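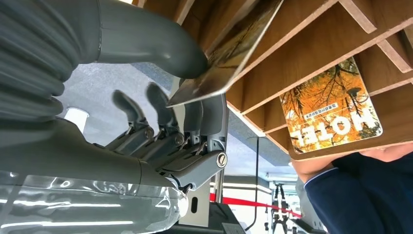
By four in the afternoon I could feel the hand as if it were my own, which the woman who trained me at Flosach had promised would happen on my first shift and which I hadn't believed for one second.

"Your shoulder goes first," she'd told me. "Then you stop thinking about your shoulder."

She was right about both! I had the glove on, and the visor, and my elbow was somewhere up by my ear, and the card was between my thumb and my fingers, and I was holding my breath over a travel card. The rack has slanted slots. You have to come in at the same slant or the corner catches, and if the corner catches you start the whole thing over and the take is marked bad. We needed 40 good ones. We had 22.

"Lower," said my partner, over by the rack. "Lower. Now tip it."

I tipped it. I don't know how to explain the pleasure of this. When I was seven my grandfather taught me to shuffle cards by putting his hands over mine, these enormous dry hands, and he moved and I moved, and then at some point I was moving and he was only along for the ride. He never announced it. I remember looking down and seeing that his fingers had gone slack.

So that was what I thought about, all October, on the gray carpet at Clulcombe. I thought about whose hands were over whose.

"Twenty-three," said my partner.

We called the hand Yen, after the label on the crate, and we talked to it constantly. Good one, Yen. Easy, Yen. The engineers put up with this. They wanted smooth motions and no dithering, and I dithered a lot in the beginning (you should see my early takes, the hand wanders around like somebody looking for their glasses). Then I learned to decide before I moved. I started doing it at home, too. I'd look at a coffee mug and decide, and pick it up in one go, and my sister would ask what on earth I was so happy about.
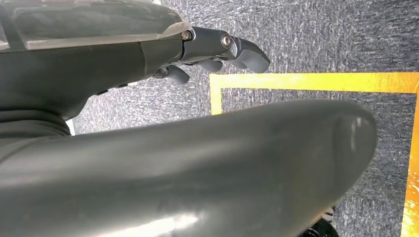 By the tape, Clulcombe.

At 3 takes to go they let me rest my arm, and I sat on the floor and drank a whole bottle of water and ate half of somebody's sandwich. My partner asked if I was going on to the Drimusine job, where it was going to be folding towels. Towels! I said yes before she'd finished asking.

We did the last three without talking much. Then one of the engineers came over and said they had a first version trained on last week's takes, and did we want to see it try.

I took the glove off. I put it on the table where I could see it, palm down, and nobody was in it.

The hand came up. It stopped for a moment, the way I stop, and then it went for the card.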